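Erlinda Panganiban has been promised a robot that tidies up after her more times than she can remember, and she has come to distrust every one of those promises. So when the workshop she shares with three other people agreed to build a pair of hand-held grippers from a kit of drawings called Plilar, she said yes on one condition. She wanted to write down everything that went wrong.

"I have the notebook," she says. "It's 58 pages. The drawings were 37."

The idea behind Plilar is that a person holds a gripper in each hand and does ordinary chores while cameras record it, and a robot arm is later trained on the recordings. The arm is the part that sold it to the rest of the group. Panganiban points out that they don't have one yet.

"Rodel says it's coming. Rodel has been saying that since November." Rodel Bañez, who did most of the wiring and shares the bench next to hers, shrugs at this and goes on stripping a cable.

She bought her parts from Barredo, a mail-order shop, and spent 184 dollars before she had anything that opened and closed. The first set of links had so much play in the joints that the fingers met at a slant. Metal bushings fixed most of that. The instructions, she says, didn't mention play at all.

"They have a drawing of a perfect hinge. I don't own a perfect hinge. Most people I know don't."

The chore they settled on is packing a bottle and a bag into a tray. Panganiban thinks it's too easy to be useful and too fussy to be quick. A clear bag changes shape every time you touch it, and the tray slides if you lean on it.

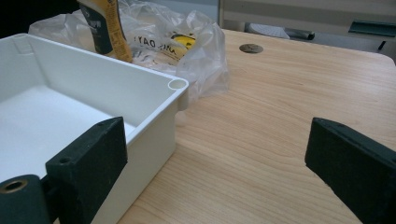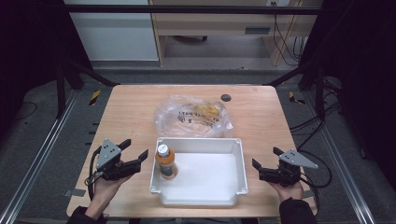
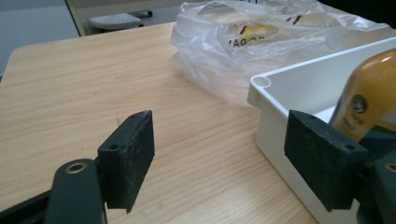
The tray, the bottle and the bag, with the grippers at the table.

How well does it work, then? She makes a face.

"With my own hands I'd be done before you finished the question. With these I have to think about my wrists. I'm teaching a machine to be slow and careful, and I'm not sure I'm the right teacher."

Her other complaint is about numbers. The group has 3893 recordings on a drive, and at meetings that figure gets read out like a score. She would like to know how many are any good. She sat down one evening to go through a batch and found long stretches where whoever was holding the grippers had stopped to talk. Those were counted along with the rest.

"You can't tell me it's a big number and leave it there. A big number of what?"

Bañez thinks she's being hard on it. The software they use for sorting, Visorgate, can throw out the idle parts, he says, and a few bad recordings won't hurt. Panganiban has tried Visorgate. It threw out the idle parts and also a good many where she was moving slowly on purpose, which she took personally.

She is kinder about the hardware. The foam on the fingers was her idea, after the bare ones kept letting go of anything smooth, and she's pleased with how it grips. It does pick up every bit of fluff in the building. She has cleaned the pads with tape, with a brush and with a damp rag, and the tape was the best of them. The cables she would do again from scratch, a bit longer and with a proper clip at the wrist – Bañez has heard this before and nods without looking up.

Would she tell somebody else to build a pair?

"If they like building, sure. I had a nice time with the joints. If they want the dishes put away, no. Put the dishes away."

She plans to keep going until the arm shows up, or until spring, when she wants her half of the bench back for a bicycle frame. In the meantime she has started a second notebook. The first entry is about screws.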